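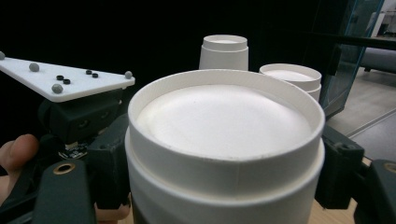

Can a machine clear the table and put things away in an ordinary house yet?

Parts of the job, on a good day and slowly. Picking up one thing it has met before is within reach, but doing the whole kitchen without somebody standing by still isn't.

Posted in: Home and Workshop
24 March 2022

hobnail_jean
I put that at the top so newcomers get the short version, but I'd love to hear from people who've had one of these arms near real crockery. My sister keeps telling me we'll all have one by the time her youngest leaves school, and I'd like to believe her, my knees being what they are!

Urho Pesonen
I spent most of a winter at Mäkelä, where we packed dry goods into round paper tubs, and the arm on our line was good at it, I must say. It did 200 tubs in a shift with very little fuss. But it was the same tub every time, always in the same spot. When the supplier changed the lid in December it squashed 40 of them before tea and we all went back to doing it by hand for the afternoon.

tansy_and_thyme
Sorry Urho, but I think that's a bit hard on them. A lid change would have me fumbling too, and the newer ones learn from people doing the job, so a different tub is less of a shock than it used to be.

Urho Pesonen
Less of a shock, I'll give you that. Paper is still a pig, though. Hold it lightly and it slips, hold it firmly and you've got a dent, and every tub gives a little differently. My hands sort that out while I'm chatting to the next person along.

Bezawit Shiferaw
I run the café at Holtel and we had a Grolta arm on trial for stacking takeaway pots. Lovely people who brought it, very patient with my questions. It managed a single pot nicely. When they stood close together it kept nudging the one behind, and I found myself spacing them out for it, so I'm not sure who was helping whom (my feet certainly knew).

tansy_and_thyme
But you'd space things out for a new starter as well, wouldn't you?

Bezawit Shiferaw
For the first morning, love. Not for 50 mornings.

hobnail_jean
Has anyone tried the Zodham one? My neighbour swears by the idea of it, though I don't believe she's seen it do so much as a teacup.

Urho Pesonen
Only at a trade day. It folded a towel and everybody clapped. I'd want to see it do the airing cupboard.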